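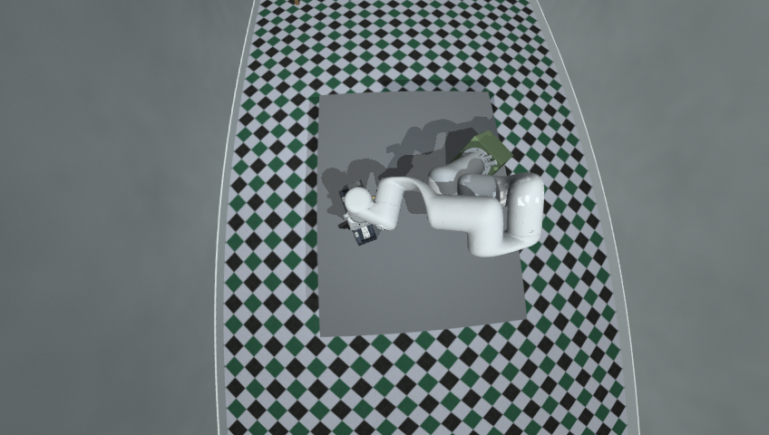

Zelteck Rules and Safety Office, Ondater site: short fiction page

Rule 25 said the arm must not move until the table was clear. I had voted against it in August. Clear of what? The rule didn't say.

Wyss, our checking program, liked it. It had read all 191 rules and passed the simulated cell in 3 seconds.

"There's a green block by the base," I typed.

"The block is part of the cell," Wyss wrote back.

"Says who?"

"Rule 50."

I looked up Rule 50. It said that anything present at the time of approval was part of the cell. So if I left my lunch on the table and signed the form, my lunch would be safe equipment.

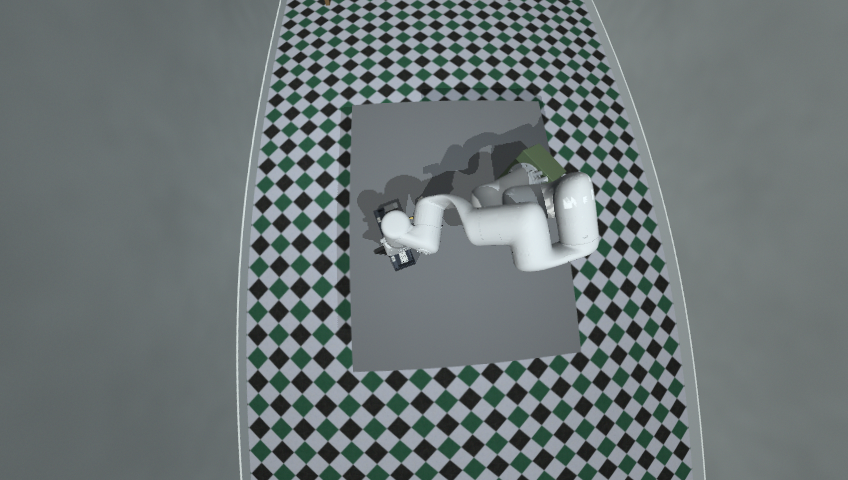

Urel cell, simulated, top view. Gripper end at left.

I asked what the small orange-brown thing was, up at the far end of the checks. Wyss took almost a minute over that one.

"Outside the scope of the standard," it wrote.

The form came up with my name already on it, dated 30/12/2022. I typed "clear of what?" in the box for comments and pressed send. The box came back empty, with a green tick beside it.

I typed it again, in capitals, and left the form unsigned.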